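Skaramow exchange to switch off pulse dialing

03/05/2021

Tratwood will end support for pulse dialing at its Skaramow telephone exchange in July, the company said. The change affects 797 lines still registered with rotary or pulse-only phones.

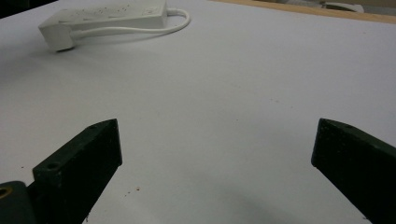 Calls from those phones will no longer connect once the old line cards are removed. Incoming calls will still ring. Customers can ask for a Zimik adapter, which turns pulses into tones and plugs in between the phone and the wall jack. Tratwood is offering the first 100 adapters free, with a limit of 2 per household. 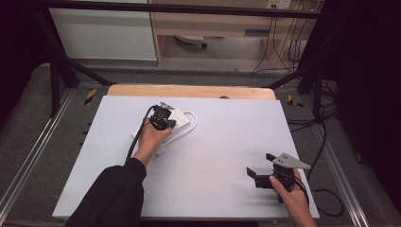 The Ren exchange made the same change without a long outage, and Tratwood expects service in Skaramow to be down for 4 hours overnight. The adapter needs its own electrical outlet. A spot on a power strip, like the white one on the table, is enough. Requests can be made by phone or at the Tratwood office.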